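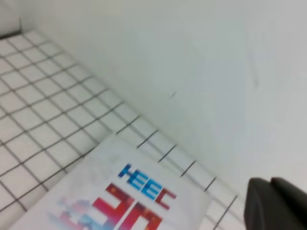 Student Projects / Automotive Engineering

Cabin Heating and Range Loss in a Small Electric Van

Xiomara Hutchins, Shivam Mishra, Ah-rin Oh
Supervisor: Caradog Edwards
Submitted 17th October

Background

Electric vans lose range in cold weather, and part of that loss comes from heating the cabin. Delivery drivers open the door many times in a shift, so warm air escapes and the heater has to work again. We wanted to find out how much energy could be saved by heating the driver's seat and steering wheel and turning the cabin air down.

Vehicle and route

The van was a Jalow two-seater with a resistive cabin heater and no heat pump. Nikau Ellery in the vehicle lab fitted a current logger to the heater circuit and a second one to the seat and wheel circuit. We drove a fixed loop from the Rosenthal parking lot to the Skurnholm depot and back, 27 miles in total, with 13 stops. At each stop the driver got out, closed the door, waited two minutes and got back in.

All the driving was done in December, early in the morning. The load bay carried the same sandbags on every run. Tire pressures were checked before leaving, and the van was charged overnight on the same outlet.

Heater settings

Setting A was cabin air at 70 degrees with the seat and wheel off. Setting B was cabin air at 60 degrees with both on. The drivers swapped after each run so that driving style would not all fall on one setting.

Results

Setting B used less energy on every pair of runs. The average difference over the loop was 961 watt-hours. The gap was widest on the coldest mornings and smaller when the sun was on the windshield during the return leg.

Drivers said their hands and back were comfortable with setting B, but two of them complained of cold feet after the halfway point. The side windows also fogged more, and on one run the driver had to use the defroster. That run was left out of the average.

Problems

The heater logger dropped out twice and both runs were repeated. We had no way to control outside temperature, and we only tested one van. A model with a heat pump would probably show a smaller difference.

Further work

The next group should add a foot-level temperature sensor and log defroster use separately. The logger files and wiring diagram are in the project folder in the vehicle lab.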